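Gripper pose drifts when the operator leans over it: filter or SLAM settings?

Estíbaliz Llorente
Posted 19th August in Perception and tracking

Hello all. We record demonstrations with a hand-held gripper and a wide-angle camera, and we calculate the trajectory afterwards with Leseo. In most recordings the pose is good. In 8 of them it slides to one side by several centimetres, always while the operator bends down close to the tool. The log says "254 features tracked" and then this number falls quickly. I have tried a stronger smoothing, but it only makes the wrong path look nicer. Should I change the filter, or is the problem before it? 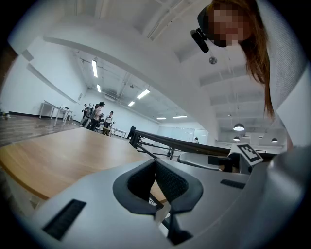

2 min read

The room is large, with a railing, ceiling lights and people standing farther back. I thought that so many edges would be enough for the tracker. The marker on the right side of the gripper is used only for the finger part, and it is not in the map.

Ayana Gebremichael

The problem is before the filter. Your camera sees the gripper body and also the operator's hair, and both can give features which do not belong to the room. The gripper is easy: draw one fixed mask, as it stays in the same place in the picture. For the person you need a mask which changes with each image. We run a small segmentation model first and give its result to Leseo as the ignore layer.

Please look also at the ceiling. Lamps of similar shape are easily matched with each other, so I would raise the match threshold by nearly 20 per cent and compare the paths again.

Chala

Same trouble in Notura. Update it, old build had a bug with masks, ticket 3167 I think. Then it worked for me.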